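Does dark cloth really keep you cooler?

You might have heard that dark clothes always make you hotter. Is it true? Let's be fussy about it.

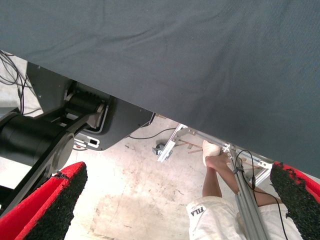
Kelechi Usman reckons it must be, as a black T-shirt feels like an oven by lunchtime in January. Fair enough, but one T-shirt isn't much of a test. Was it tight? Was there any wind?

Dark colours do soak up more sunlight than pale ones. That part has been checked many times. What happens next depends on the cloth. If it hangs loose, air can move underneath and carry warmth away before it reaches your skin. If it clings, the warmth goes straight into you.

So be careful with anyone who says "always" – or "never".

Try it yourself. Put a dark sock and a white sock over two equal glasses of water and leave them in the sun for 90 minutes. Guess first, then use a thermometer. Do it again another day. Did you get the same answer?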